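Clearing Up on a Tray: Tips for People Who Hate Doing Dishes
Posted by Arnar Dalsgaard, 17 April 2019

A big round tray with a raised rim is the best dishwashing tool I own, and it never touches the water until the very end. Plate, cups, fork and crumbs all ride to the sink in one trip.
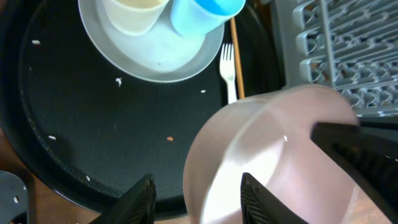 Load it in the right order

Plate first, then the cups on the plate, lying down. A cup standing up on a moving tray is a cup with ambitions. Forks and wooden sticks go flat along the side. Plastic bowls weigh next to nothing and will skate, so put them on last and pick them up first.

Leave the crumbs alone

Do not brush them off with your hand over the floor. I did this for 12 years and swept the floor every night wondering where it all came from. Clear the dishes, tip the tray over the trash, give it one tap. Dark trays show every white crumb, which guests find embarrassing and I find useful.

Wash light plastic early

Pale cups pick up tea and tomato stains if they sit. For a stain that has already moved in, make a paste of baking soda and water, leave it on for 40 minutes, rub, rinse. If that fails, it's a cup for pencils now.

Wooden sticks don't soak

Quick wash, quick rinse, dry with a towel. Left overnight in a sink they go fuzzy, and you'll be picking it out of your teeth.

Give the rack some room

Bowls go in tilted, open side down. Flat plastic bottoms hold a puddle for hours -- you know the one, it goes down your sleeve. And wash the rack itself every 7 days or so. I had a Trollberg rack that I never once scrubbed, and I won't describe the underside.

The tray goes last

Textured trays hang on to grease. Use a soft brush, hot water and a drop of soap, work in circles, then stand it on edge to dry. Mine leans against the toaster, where it falls over most evenings.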